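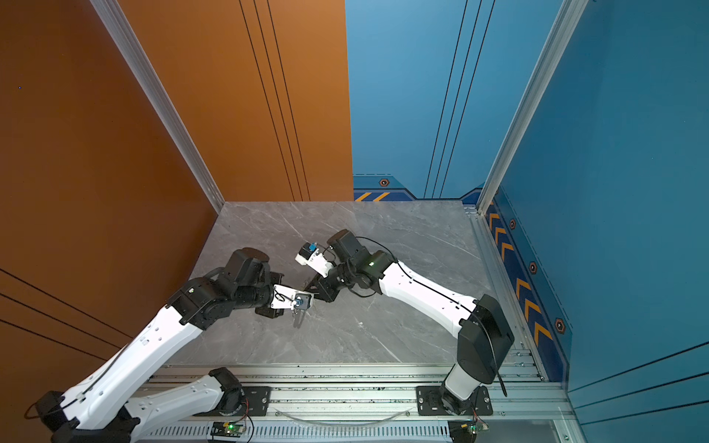 Vundora Two-Arm Recording Cell

Made by Sukelura. Sold and leased through our Skinetstead office.

The Vundora is a tabletop cell for recording two-handed manipulation examples. An operator drives both arms by hand from a pair of leader arms outside the enclosure, and the cell records what the arms did and what the cameras saw. The output is a set of episodes you can train on. It does not come with a trained policy, and you don't need one to use it.

It is meant for labs and small teams that already know what they want to teach and need a steady supply of clean demonstrations. If you are still choosing between one arm and two, talk to us first. The single-arm cell costs less, takes up less bench, and is easier to operate.

What it is used for

Most of our customers record small-object work: picking up, holding, turning over, passing from one gripper to the other, and placing. Handoffs are the main reason to buy a two-arm cell. The grippers reach each other over the middle of the floor, so one can offer an object and the other can take it without either arm working at full stretch.

Soft and hanging things are also a good fit. Straps, cords, lanyards and cloth tags change shape when they are lifted, and they are hard to model by hand. A person at the leader arms usually gets the feel of them after a few tries. The examples end up with a lot of variety in them, and you should expect to record more of these than you would for a rigid block.

The cell is not for heavy parts, liquids, food or anything sharp. The arms are light and will stall if overloaded.

The enclosure

The work area is closed on three sides and open at the front. The left wall is orange and the right wall is blue. Corner posts are silver aluminum. The floor is gray with a marble pattern.

People ask about the colors. The pattern on the floor gives the cameras something to hold on to, and the strong wall colors make it easy to tell left from right when you are sorting clips. The chevrons and bolt emblems are part of the standard wall set. Plain walls in either color can be ordered separately, and the panels can be swapped by one person with a hex key. If you change the walls partway through a project, start a new dataset folder. The recorder will not notice the change for you.

Walls and floor should be wiped with a dry cloth. Do not use solvent on the printed areas.

The arms

Both arms are the same model, with white shells over the links and black housings at the joints. They mount on black base plates fastened to the aluminum rail along the front of the floor. The plates can be shifted along the rail. We ship them set at the standard spacing and suggest leaving them there unless your task really needs something else, as moving a base means running calibration again and makes new episodes harder to mix with old ones.

Each gripper has dark fingers that can be replaced. They are a wear part. Order spares with the cell; waiting on a pair of fingers is the most common cause of lost recording days we hear about.

The cable on each arm is routed along the outside so it can be checked and replaced without opening the shells. Look it over at the start of each session. It should have slack at every joint when the arm is folded and should not rub on the base plate.

Cameras

Each arm carries its own wrist camera, 2 in total, mounted on top of the gripper body. A fixed camera covers the whole work area. All views are stamped against the same clock as the joint readings, and the recorder drops an episode if any stream falls behind by more than the limit you set. 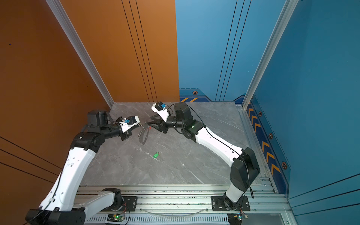
Wrist views matter most in the last part of a handoff, when the grippers block the fixed camera's view of the fingertips. Keep the thin camera wires clear of the fingers and check focus after any knock. A wrist camera that has been turned even slightly will still produce good-looking video, and the problem may only show up in training.

Recording a session

Power up the control boards on the front rail and wait for the green light. Home both arms. Place the objects by hand with the arms parked, then step back to the leader arms and press the pedal to begin.

An episode runs from one pedal press to the next. After the second press the recorder asks for keep, discard or flag. Flag is for episodes that finished but look odd, such as a dropped object that was picked up again. We recommend keeping recoveries like that in a separate group. Some teams train on them and some don't, but it is much easier to decide later if they were never mixed in.

Change the starting layout between episodes. A small item such as a key tag should not always lie in the same spot, and a key ring should not always be held at the same height. The recorder can show a suggested layout on the operator's screen before each episode. It is only a suggestion, and the layout you really used is saved as a still at the start of the recording.

Operators should take breaks. Two-arm driving is tiring for the shoulders, and tired operators make slow, shaky examples. Our own sessions at Skinetstead switch operators at every break, which also gives a better mix of driving styles.

Files

Each episode is saved in its own folder with joint positions, gripper positions, commands from the leader arms, video from each camera, and a short text file with the task name and operator code. Video can be saved compressed or as single frames. Single frames take a great deal of space -- plan storage before you turn this on.

The recorder runs on Linux and does not need an internet connection. Nothing is uploaded unless you set up a transfer yourself. Conversion scripts for common training formats are included, with source, and you are free to change them.

In the box

Enclosure with standard wall set and floor
2 follower arms with grippers and wrist cameras
Pair of leader arms
Fixed camera and bracket
Front rail, base plates and control boards
Foot pedal
Starter object kit, 7 items
Recorder software and printed setup guide

A computer is not included. Minimum requirements are on the downloads page.

Setup and training

The cell ships partly assembled. The rail, floor and boards arrive as one piece. You add the walls, bolt on the arms and plug in the cables. Use a level bench that doesn't shake; a shared bench with a centrifuge or a 3D printer on it will show up in your data.

On-site training takes 4 hours and covers calibration, driving, episode review and routine care. It is included with a lease and optional with a purchase. Sessions are taught by Teun Meijer, who also answers most of the technical mail.

Care and repair

Brush out the slots of the front rail regularly. Crumbs and small specks of debris collect in the grooves, and they get under the base plates when the arms are moved. Keep the vents in the panel below the rail clear.

Joint motors can be replaced in the field. Shells, plates and wiring are stocked at Skinetstead. Outside North America, repairs are handled by Spahić, who carry the same parts and use the same calibration jig, so an arm that comes back from either shop can go straight onto the rail and be calibrated as usual.

Cells bought before last August use the older pedal connector. The current pedal works with them through an adapter, available on request at no charge. Please include the serial number from the underside of the enclosure when you write.

Prices and availability

We quote per order. Tell us how many cells you need, whether you want to lease or buy, and what objects you plan to record. Sample episodes are available on request and can be opened with the viewer from the downloads page.

Page updated Saturday, April 6, 2024.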